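Stougaard Valve Bench
Home > Robot workcells > Training and trial benches > Stougaard Valve Bench

Overview | What you get | Planning your budget | Space and setup | Ordering | Questions we hear

Plan first, buy once

If you have landed on this page, chances are somebody at your plant has asked whether a robot arm could take over some of the valve turning, and you are the lucky person who has to put a number next to that idea. Welcome! We have been helping maintenance departments, training centers and small process shops with exactly this for a good while now, and we would much prefer to spend an hour on the phone with you before you order than a week on email afterward.

The Stougaard Valve Bench is a tabletop practice and trial station. It gives an arm a set of hand-operated valves to work on, at a comfortable height and away from your live piping, so your people can find out which jobs are worth automating and which are better left to a person with a good pair of gloves. It comes as a bench kit on its own, or as a package with the simulation model, and it can be used with most mid-size arms that can be bolted to a raised block.

Kamonchanok Siriwan looks after the bench line here at Sirport, and most of the advice below is hers, collected over many calls with customers who were kind enough to tell us what they wished they had asked.

What you get with the bench kit

- Flat mounting board with valves, pipe runs and supports, already assembled
- Round handwheels in more than one color and style, so that operators and programmers can call them by color when they are talking across the room
- Mounting block for the arm, drilled to the pattern you give us on the order form
- Wood-topped table with square metal legs (leave this off if you have a sturdy table of your own)
- Spare handwheels and a small bag of fasteners
- Printed setup guide, plus the same guide as a file

The arm, the gripper and the arm's controller are not part of the kit. Quite a few customers already own an arm that sits idle part of the week, and it seemed silly to make them pay for another.

The simulation package

The Sirkirano model is the bench in software, room and all. You load your arm, choose a gripper, and try your reaches and grips on screen. We suggest it to nearly everyone, and we suggest buying it first. The model license is credited in full against a bench kit if you order the kit later, so you are not paying twice for the privilege of being careful.

Yutong Lu, who built most of the model, likes to start new customers on the farthest handle. The near ones are easy to reach with almost anything, and they make every arm look like a good purchase. The far one, with another wheel standing in front of it, is where you learn whether the wrist can come down at a sensible angle and whether the fingers you had in mind are too chunky. A morning on that one handle has changed more than a few shopping lists, usually toward a slimmer gripper and sometimes toward a smaller (and cheaper) arm.

Planning your budget

Prices for the bench line are kept simple:

Bench kit with table: $1,470
Bench kit without table: $1,000
Sirkirano model license, one site: $800

Shipping is quoted separately because it depends so much on where you are and whether you have a dock. Please do tell us about stairs!

Now for the parts of the budget that are easy to forget. None of these are sold to scare you, and some of them may already be sitting in your stockroom.

Gripper fingers. The fingers that came with your arm were probably made for boxes or machined parts. Small round handles want something slender. Put a line in the budget for one set of custom fingers and a second set for when the first set gets bent, which happens in the early weeks at nearly every site we know.

Safety review. Even a bench on a table needs a proper risk assessment when there is a moving arm on it. If your own safety department does these, ask now how long their waiting list is. If you use an outside firm, get the quote before you submit the purchase request, so it can all go through together.

Staff time. We ask customers to set aside eight working days for one technician, spread over the first couple of months. That covers setup, the first routines, and a fair amount of standing there scratching one's head, which is a perfectly respectable part of the job.

Somewhere to put things. You will want a rolling cart or a shelf within a few steps of the bench for tools, spare wheels and the laptop. It sounds like such a small thing, but the alternative is that everything ends up on the tabletop, inside the arm's reach, and then you are stopping the arm every ten minutes to move a screwdriver.

Wear parts. Valves that are opened and closed all day will loosen. We sell replacement stems and wheels one at a time, so there is no need to buy a big box up front.

Choosing an arm, if you don't have one yet

We don't sell arms and don't take a commission from anyone who does, so you can take this as friendly advice. Look at reach before payload. A bench like ours asks very little in the way of lifting, but it does ask the arm to stand at one end of the table, stretch across, and then point straight down. Check the reach figure with your gripper attached and the wrist turned downward, because the number on the front of the brochure is often measured with the arm stretched out flat.

Do check turning force as well. Your bench valves will be easy; your plant valves may not be. Borrow a torque wrench, walk the line, and write down the stiffest valve you would seriously hand to a robot. Bring that number to the arm dealer.

If the choice has come down to two models, send us both names. We can usually load them into the Sirkirano model and send you back a few views like the one at the end of the next section.

Space and setup

The bench is happiest on a level floor with clear walking room on every side the arm can swing toward. Please measure the arm's full circle and not only the table. Customers are sometimes surprised by how far the elbow travels out behind the block when the gripper is working close in.

Power should come from a wall outlet that isn't shared with anything heavy. Run the cable along the wall and not across the walkway. The door to the room ought to be one you can close, at least for the first weeks, so that visitors don't wander in during a run.

We recommend placing the mounting block at one end of the table and the valve board on the same tabletop, angled however suits your arm. Mark the board position with tape once you are happy with it. If the board gets bumped, you can put it back without starting all your positions over again.

In the simulated room, an arm on its block at the left end of the table has its fingertips right beside the small blue handle, beyond the red and dark gray wheels:
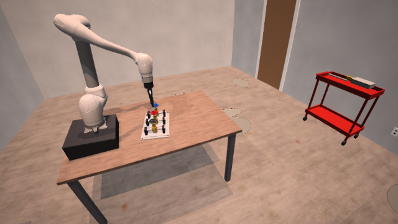

How to order

1. Fill in the planning sheet. It asks for your arm model, gripper, floor space and the valve jobs you are thinking about. Leave blanks where you don't know; we'll go over them together.

2. Have a planning call with Kamonchanok or one of her colleagues. There is no charge, and it is fine to bring your safety person and whoever signs the checks.

3. Start with the model license, if you are taking it. You will get a download link and an introductory session with Yutong.

4. Confirm the bench kit. We need your mounting pattern in writing before we drill the block.

5. Arrange delivery. If you need the bench on this year's budget, please get the order to us before December, as the workshop fills up quickly toward the end of the year.

Questions we hear

Can we run water through the pipes?
Please don't. The bench is meant to be used dry. If you need a wet bench, the Clukex flow station is the one to ask us about, and it needs a drain and a different sort of table.

Can you fit our own valves to the board?
Often, yes. Send us one, or a drawing with the sizes on it, and we'll quote it as an extra.

Does the model license run out?
No, it stays with your site. Updates are free in the first year and optional after that.

Can a school buy one?
Of course, and we love it when they do. Ask for the classroom guide when you order; it has shorter exercises that fit into a lesson.

What if the model shows that our arm won't reach?
Then you have found out before buying a bench, and we'll talk through moving the block, changing the fingers or trading the arm's place with the board's. If none of that works for you, keep the model and use it to pick your next arm. The credit toward the kit will still be there whenever you're ready.

Request a planning sheet | Book a planning call | Spare parts for the Valve Bench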